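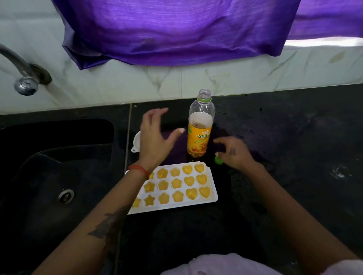
Jeferson Toledo reckons the tray cell is finished and we should stop poking at it. It ran a whole morning in July without a stop, he says, and every fault since has been somebody "improving" something. I have some sympathy with this, having been the somebody at least twice. But I've also got the stop log open in front of me and I don't think finished is the word.

For anyone who skips the Hastside pages: this is the Lò cell, the small arm with the dosing nozzle that fills moulding trays, moves them to the chiller and turns the set jelly out on to a mat. Enlow built the frame and guarding, the pump is a Surketar, and the rest was put together by us, which you can tell from the cable ties.

I remain to be convinced about the whole idea. By hand the kit is a white plastic tray, a bottle and a little funnel that rolls over on to its side whenever you put it down. You wipe the worktop afterwards. Stars, flowers and hearts all in the one tray give a pair of hands no trouble. They give the cell plenty.

Start with the filling. The recipe we were handed had one dose for every cavity, as if a star and a heart held the same. They don't. Stars came up short at the points and hearts ran over the rim and joined up with their neighbours. We now have a dose for each shape, kept in a table on the panel under Recipes, and please don't edit it from the run screen. If you change it there it holds until the next restart and then quietly goes back to the old number. I lost most of an afternoon to that.

Then the nozzle. It drips. Enlow's answer was to raise the suck-back on the pump, and I'll admit it stopped the dripping, but it also pulled air in, so the first cavity of every tray had a bubble in it. Down again to 5 on the dial, and we fitted a narrower tip. So far that's holding. It does mean the tip blocks sooner if the mix is left standing, so if you're going for lunch, park the arm over the rinse pot and run the flush. The flush is the blue button. It should take six strokes to run clear, and if it's still coloured after that, take the tip off and clean it in warm water with the soft brush. Don't poke it with a pin. There is a scratch inside one tip already and it now squirts sideways.

Turning out is where I lose patience. The gripper takes the tray by both short ends and gives it a twist over the mat. Most of the pieces fall. The flowers are the worst for hanging on, and the camera check can't always tell a flower that's still in its cavity from an empty one with a bit of shine in it. Yellow jelly you can see through, under a strip light, was never going to be easy, and I did say so. We've moved the light down to the side and put a sheet of matt black card under the tray at the check position. Better. I wouldn't say fixed.

Jeferson's good morning, by the way, was up to 59 trays depending on whether you count the ones that were put through again. The log since then shows 424 stops. A good many of those are the door switch, and he's right that they shouldn't be held against the arm. The switch bracket had worked loose and anyone leaning on the guard tripped it. It has a locking washer now. Take the door stops out and there are still more than I'd be happy to leave with someone on their own.

What I'd like from whoever is running it:

- Check the two gripper pads before you start. If the rubber has gone shiny, swap both, never just one. Spares are in the drawer under the panel.
- Wipe the tray rests with a damp cloth, then a dry one. Syrup on the rests lifts one end of the tray and the nozzle then catches the rim.
- Home the arm with no tray in.
- Write down which shape stuck. "Tray fault" tells me nothing.
- Drain the pump at the end of the day, even if you're sure someone is in first thing.

The chiller seal is still on order. Until it comes, the left shelf runs a touch warm and the pieces from it are softer, so give those trays longer or use the right shelf only.

Surketar have offered a visit to look at the suck-back properly and I've said yes, on the understanding that they bring a tip and leave it with us. Jeferson thinks they'll put every setting back to factory and we'll start again from nothing. I've photographed the settings screens and taped a copy inside the panel door, so if they do, that's where to look.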